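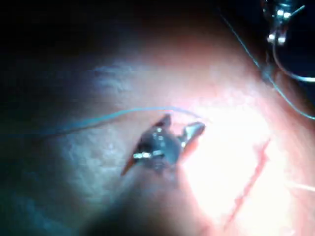 Vlasta Karagiannis wrote back before I had even finished my coffee, and her answer to last month's notes was that I am still far too fond of short thread. She has been saying so since the winter. Cut it long enough that you can lose an end and find it again, she says, and stop saving pennies on the spool. I grumbled about it all the way down the hall and then cut it longer, and I am going to admit in writing, where Dinesh can see it, that the morning went better for it.

Suture bench notebook, Kallville
March, started 8:40 in the morning
6 min read
Home Notebooks Bench Supplies Archive

So, the thread. We are on the blue again and I hope we stay on it. I know the undyed is cheaper and I know there are most of a box of it left in the bottom drawer, but against pink, shiny tissue I lose the undyed completely the moment it lies down flat. With the blue I can at least follow it until it goes off into the shade on the far side. Even then it gets hard to pick out where the light falls away, and I caught myself twice this morning reaching for a bit of thread that I was mostly remembering. I have asked Roswitha whether we can bring the second lamp back from the teaching room. She says yes, if I carry it myself and if I bring back the extension cord I took along with the first one.

What I wanted to work on today was the plain running stitch and the tie at the end of it, on a curved surface. We have all gotten comfortable on the flat pads. They are kind, the flat pads. They lie there and let you do whatever you like, and you go home thinking you have good hands. Then somebody puts a rounded piece in front of you and the tips come at the surface from an angle you never practiced, and the needle wants to skate along the top when you need it to go in.

Warm-up was 4 throws on a flat pad, no clock. Fine. A bit loose on the third one, which I left in so that Janaka could look at it when he came by, and he looked at it and said "hm" and went to wash his hands.

Then over to the rounded piece. Notes in the order they came to me, sorry for the muddle:

Pressing. I press too much. I have known this for a long while and I will probably be writing it in this book until I retire. When the tips go down into a soft surface the tissue comes up around the metal, and it feels steadying, like leaning an elbow on a table, so I stay there longer than I should. Ecaterina's trick is to touch, lift by the thickness of a fingernail, and only then open the jaws. I tried it all through the second row. It is slow and it made my shoulders ache (wrong chair, I think, see further down), but the little dents I leave behind were shallower on that row than on the first, so I am going to keep at it.

Opening the jaws. Janaka wants them opened less. His feeling is that a wide open pair of jaws near thread is an invitation to pick up something you did not mean to pick up, and I do see that. My feeling is that if I only open a crack I spend my whole morning nibbling at the thread and missing it. We went back and forth about this very pleasantly for longer than either of us could spare. For now we have agreed to differ, and the student handout will go on saying "open as far as you need," and that helps nobody but offends nobody either.

Slack. Here Vlasta is right, blast her. With the longer length I could let a good arc of thread lie across the surface and come back for it from above. With my usual stingy piece it pulls straight as soon as I move the other hand, and then I am chasing it toward the edge of what I can see. The thing to watch with the long piece is two runs of thread in view together, one going to the stitch and one going off to the other instrument, and for a second you honestly have to stop and work out which is which. I pulled the wrong one on stitch 7. No harm done, it only snugged up something that was snug already, but on a worse day it would have torn out.

What I would like us to start doing is to park the free end always on the same side. I don't much mind which side. Ecaterina parks left and she ties the nicest knots of any of us, so I vote left, and if Dinesh wants right he can come in early and argue for it.

Glare. Wet tissue under that lamp throws light back at you from every bump, and the metal is worse, all bright little spots along the edges. I found that if I turned the lamp down a touch and waited a minute, my eyes came round to it and I could see the thread better than I had with the lamp full up. Roswitha has told me this before, I believe more than once. Written down now, Roswitha.

Keeping the piece moist. Dribble saline on little and often. I let the first piece go tacky while I was on the phone with the people at Derura about the needle order (they have us down as 1266 in their system, please quote that when you call or you will be passed around the whole building) and once it goes tacky the thread drags and you learn nothing except patience. The squeeze bottle with the bent spout is the good one. The straight one squirts.

Chair. The tall stool has been swapped for a low one and I don't know who did it. I am not angry, I would just like it back. With the low one my forearms come up instead of down and by the end of the second row I was holding my breath.

Knots. Tied off both rows, 2 throws and then one more for luck, the way Vlasta taught me at Vachon all those years ago, in that cold room with the window that wouldn't shut. First knot sat down nicely. Second one slid a bit before it bit, and I think I had my tension uneven, too much from the right hand as usual. I cut the ends a shade long and left both rows in place so people can have a poke at them at lunch. The tray is on the second shelf of the fridge with a lid on it and my initials. Please put the lid back.

For the next session, whoever gets there first:

- blue thread, long lengths, cut before you sit down
- rounded piece again, please don't go back to the flat pads just because they are on top
- lamp lower than you think
- free end parked left, until somebody persuades me otherwise
- fresh saline, the jug from this morning has been open long enough

Dinesh asked in passing whether we ought to be timing these. I would say not yet. We timed everything during the Trillness course and all it did was teach four grown people to tie bad knots in a hurry. Let us get the hands quiet first. When the rows look even to somebody who did not sew them, we can get the clock out, and I will bring cake for whoever wins.

Later, 3:15. Ecaterina had a look at the tray. She likes the spacing on the second row, doesn't like the first, and says my second knot is "sleeping on its side." I went back and looked and it is, rather. Going to try it again tomorrow with the tall stool, if it turns up.

7 comments 2 shares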